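Niltedero Handheld Gripper Pair
Sarar Teaching Tools / Demonstration Hardware

Price: $2199 per pair
Ships in: 20 business days

The Niltedero is a two-hand kit for recording manipulation tasks without a robot on the bench. The operator holds one gripper in each hand and does the task at normal speed. Jaw opening and tool pose are logged with the wrist video, and the Damasceno converter writes the result in the format your arm controller expects.

Each gripper has parallel fingers driven by a trigger under the grip. Finger geometry matches the Fada end effector, so a grasp that closes in the hand will close on the arm at the same width. Other end effectors need an offset file -- see Downloads.
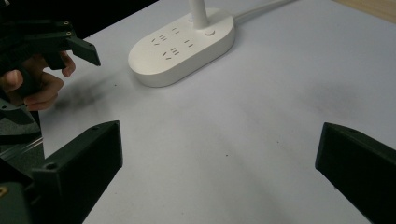
Wrist video is recorded from behind the fingers, and both stay in view over the full stroke. Start each take with the jaws wide open and the object beyond the fingertips, as with the white power strip, so that the approach is part of the recording. The second gripper may enter the view at any point. Low-contrast objects on pale tabletops are supported, but lock exposure first.

Included
2 handheld grippers, left and right
1 sync cable
1 calibration board
Spare finger set

Not included: host computer, arm, mounting flange.

Storage holds more than 500 short takes before offload. Replacement fingers are sold separately -- check the hole pattern against your revision before ordering.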